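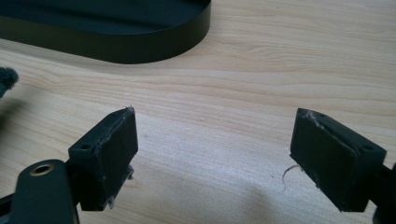
The gripper is on its third set of pads, and its builder is in no hurry to fit a fourth. "They look terrible and they hold better than the new ones did," she says, squeezing the handle so the two black fingers swing toward each other and back. "I know I should change them. I keep finding one more thing I want to try first."

We are at the back of Roltside, the shared workshop where she has rented a shelf and a share of the benches for two years. By day she does bookkeeping for a flooring company. In the evenings she builds Kamel, a gripper you hold in your hand and work like a pair of long, stubborn tongs. The plan is that the same fingers will one day go on the end of an arm, and she wants to know everything about how they grab before any motor gets involved.

"I started with the arm, like everybody," she says. "I had a shoulder, an elbow, half a wrist, and then I got to the hand and it couldn't pick up a sock. So I put the arm in a box and made the hand. That was the best decision I made on the whole project!"

The name came from an early version with a hump in the handle where the spring sat. The hump is long gone. The spring now lives lower down, and the links that carry the fingers turn on bushings, a change she talks about with real joy. Her first links ran plastic on plastic, with a screw for a pivot. "It felt fine for an evening. Then you could wiggle the fingertip sideways, and every time I closed it the pads met in a different place. I pressed in bushings and it was like somebody had handed me a new tool. I called my sister to tell her. She was very polite."

The pads are the part she argues about with herself. She has tried bike tube, shelf liner, a kitchen sponge ("don't"), and a silicone she poured in a mold made from a soap dish. What she likes best is a thick, slightly soft pad glued flat to the face of each finger, big enough to cover nearly all of it. Soft things are the hard test: felt, yarn, fleece, anything with a loose surface. Fibers catch in the pad edges and stay there, and she used to pick them out after every session.

"Now I leave them until the end of the week. I want to see where they collect, because that's where the pad is doing the work. On mine it's the top inside corners. So I'm closing at an angle, a little bit, and I didn't feel it in my hand at all."

She keeps a log, in pencil, in a book that has been rained on. Since the current fingers went on it shows 2,038 grabs, 141 of them marked as drops. The previous fingers were retired at 128 drops, but over a much shorter run, and she is pleased with that comparison - maybe more pleased, she admits, than the numbers deserve, given that she changed what she was picking up halfway through.

Everything is printed at Roltside on the older of the two machines. A finger takes 3 hours. She prints them lying on their backs, so the layers run along the finger and the screw holes near the ends don't split when she tightens down. Her drawings are on Plandow, the workshop's shared drive, where anybody on the membership can open them and where a few people have started leaving notes. One of those notes suggested a wider face on the finger. She tried it that same night.

"You print the thing, you glue the thing, you're grabbing felt by ten o'clock," she says. "I love that. At work I wait a month for an answer to an email."

Next comes Pridari, her name for the version with a motor. There is a servo in a bag, and a bracket that doesn't fit it yet. She is also thinking about pads that slide on and off in a groove, so that she can swap them without scraping glue for half an hour. Before any of that she wants to fix the closing angle, probably by making one of the links a hair longer, and she already has two lengths drawn up.

Will the worn pads come off then? She opens the fingers wide and looks at them for a while. "After the felt," she says. "Let me finish the felt."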